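Gomas en espiral dadas de sí: ¿tienen arreglo?

Publicado por Mabli Wogan en Cuidado del pelo y complementos

¡Hola a todas y todos! Llevo desde agosto usando gomas en espiral y estoy encantada, no me dejan marca y ya no me duele la cabeza al quitarme la coleta. El problema es que se me estiran muchísimo — la última parece un muelle viejo — y me da rabia tirarlas. ¿Se pueden recuperar?

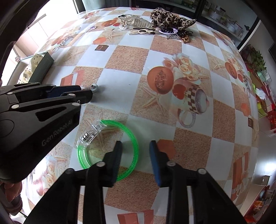
Tengo el pelo grueso y por debajo del hombro, así que les doy tres vueltas. He leído de todo: agua caliente, secador, congelador... No quiero estropear las que me quedan.

Deming Duan

¡Claro que sí! Agua muy caliente, sin que llegue a hervir, en un cuenco. Las metes un par de minutos, las sacas con una cuchara y las dejas secar sobre un paño sin tocarlas. Yo compré una bolsa por 129 pesos en la tienda Calloway y sigo con las mismas, ¡me encanta verlas encogerse! Ojo con las que llevan alguna pieza pegada, que el calor puede soltar el pegamento. Y las de tela a mano, con agua fría y jabón suave.

También ayuda no dejarlas puestas en el pomo de la puerta (lo hice años) y guardarlas planas, sin nada que tire de ellas.

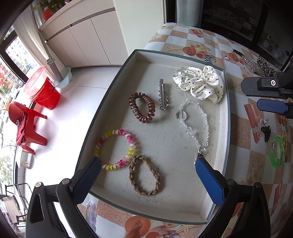 Claswood

El secador también vale, 5 minutos. El congelador no hace nada.

Grolness

Yo uso una de tela para dormir y dejo las de espiral para el día, así descansan y me duran el doble. ¡Con pelo grueso se nota un montón! Prueba con dos vueltas, a ver si te aguanta.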